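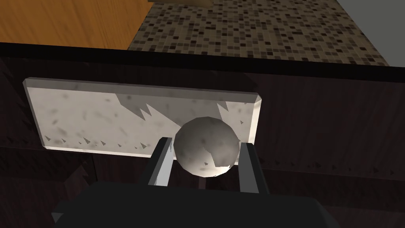
Issue 50

Doors that stick, and the man who planes them

Kevin Cuadros keeps a block of beeswax in his coat pocket from October until spring. Most of the doors he is called out to in Hekthorpe need nothing more than that and a screwdriver. The rest have to come off.

"People plane first," he says. "Then it dries out in the summer and they've got a gap you could post a letter through."

Wood takes up damp across the grain, so a door grows wider over the winter and hardly any taller. If it rubs along the latch side in February and swings freely by June, leave the edge alone. Tighten the top hinge, wax the edge and wait. If it rubs all year, the hinge screws have probably pulled, and longer ones will usually bring the door back.
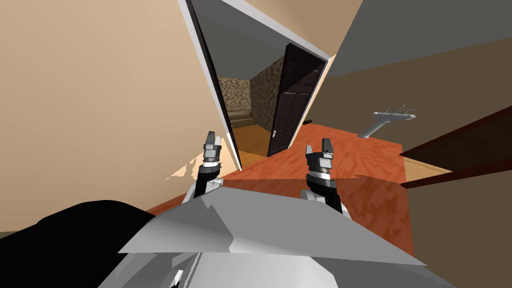 Cuadros learned the work at Felley, a joinery shop that closed when its owner retired. He was there for 3 winters, mostly hanging doors in terraced houses where no opening was square. A reddish-orange wooden surface, like the one shown, was what customers wanted in those days, and he spent weeks stripping it back when tastes changed. He still has the order book. The last job in it is number 1073, a larder door for a Mrs Nseir, marked "paid, with eggs".
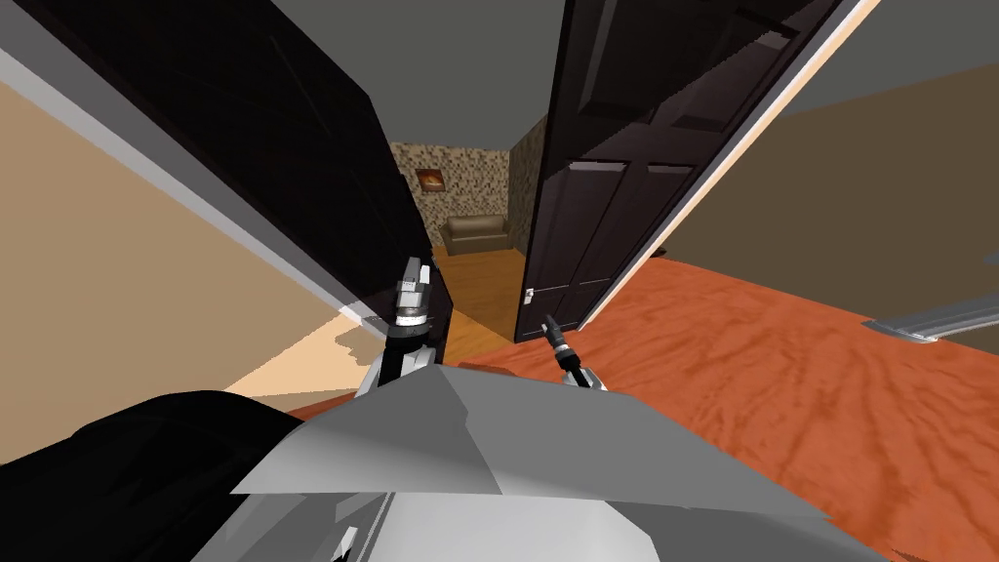
A sofa in the back room, through dark brown doors.

Dark doors bring their own trouble. Outside, a nearly black door in full sun gets far hotter than a white one, and the face can bow. Filippos Giannakopoulos, who runs the paint counter at Jatix, tells customers to seal the top and bottom edges before they think about colour. Few of them do. The bottom edge is the one that drinks up water, and it can't be reached without taking the door down.

He sells 2 kinds of primer for the job and says the cheaper one is fine indoors.
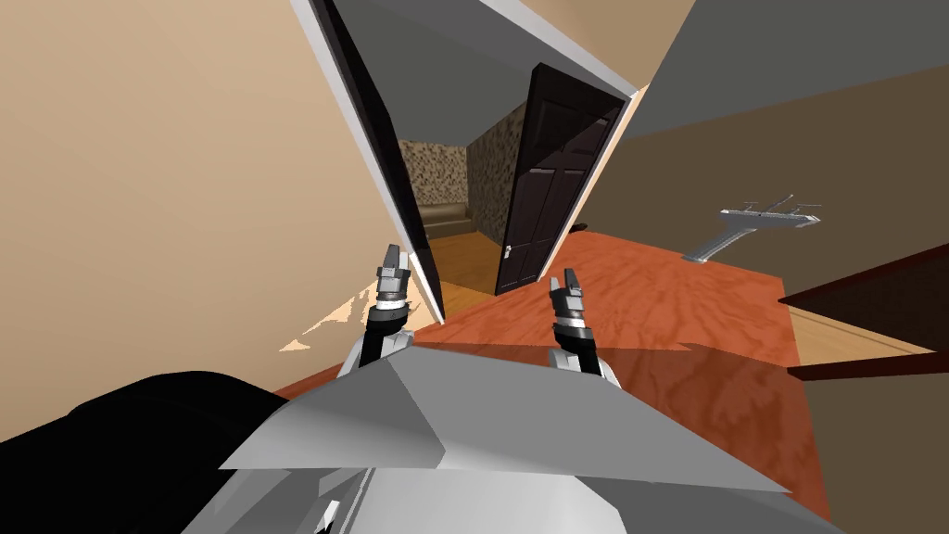

Dark brown door, white frame.

Cuadros charges by the door, and less if he can leave it on its hinges. He doesn't take bookings in the first fortnight of the year, when the phone rings all day. Ring after that, and have the door open when he comes.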